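Closham workshop notebook
November 29, 2025
Bench: pale tabletop, carpet end

Came in on a Saturday for one quiet hour and stayed till it got dark, which is how it always goes with a fresh coat of finish to look at. Very happy with this one!

For anyone catching up: this is the tabletop Kamala Unnithan and I have been going back and forth over since October. The old top had gone patchy from years of mugs and masking tape, and we wanted something pale and calm to lay small things out on, with a finish that doesn't throw the ceiling lights straight back in your eyes. We sanded, argued about the colour, sanded again and put on the Okum satin, thinned a touch more than the tin suggests. Total time on the sanding was 109 minutes by my timer, not counting tea.

Grain first. I'd forgotten how lively it is once there's something on it. Most of it runs in long, lazy waves, and then up in one corner it goes off into those nested arches, one inside another, like a contour map of a very small hill. I could look at that corner all day. Kamala wants the top turned so the arches sit nearest the door where people will see them – I want them near me, obviously. 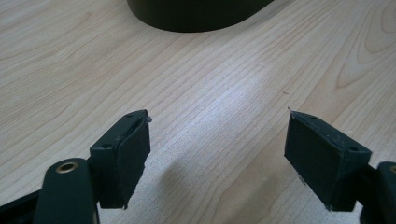 Glare is still the thing to sort out. Satin is a big step down from the gloss we tried on the offcut, but you do get a bright spot from some angles and the grain nearly vanishes in it. I tried the desk lamp at two heights and with a sheet of baking paper over it. The baking paper is brilliant (cheap, too, we have a whole roll in the kitchenette). Next time I'd like to try a last rub with the grey pad before we decide on another coat. Nimal Sheikh reckons wax would do it. I'm not against wax, I just don't want to be redoing it every fortnight.

Fingertip test: lovely. No nibs anywhere that I could find, and I went over it twice with my eyes shut, feeling like a complete dill.

Rest of the afternoon went on the Skuvgate display pieces. Moser's parcel with the spare hooks hasn't turned up, order 335, so if it lands on Monday could whoever signs for it please leave it on my shelf and not in the post tray.
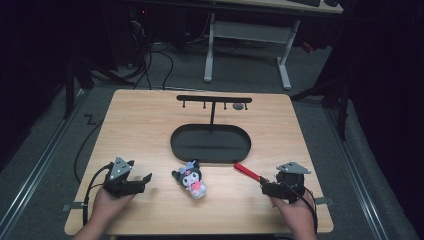

The hanging stand is my favourite of the lot. I've been wanting a little rack for the counter that holds light things up off the surface and still gives you somewhere to drop the bits that don't hang, and having a tray and a rail in one piece is so handy. All black looks terrific against the pale wood, much sharper than I'd pictured when we were choosing. The four pegs sit two each side of the post, so my plan is keyrings on the outer ones and ribbons on the inner. The plush with the pink bow can stay down in front as the greeter. Nimal says she looks cross, and I think that's her whole appeal. The red stick is the only strong colour out there besides her bow, and I'd like to keep it that way and not let the display fill up with odds and ends.

Crossbar is 162 mm on the order sheet. Must put a ruler on it before cutting any backing card, as the last sheet was out.

Still to do:
Rub-out test with the grey pad, offcut first
Ask Kamala which way round the top is going, and try not to sulk
Cut backing card, up to 6 pieces if the sheet stretches that far
More baking paper
Check clamps haven't marked the edge, and put a scrap of felt under them if they have

Nimal has the key to the finish cupboard until Tuesday.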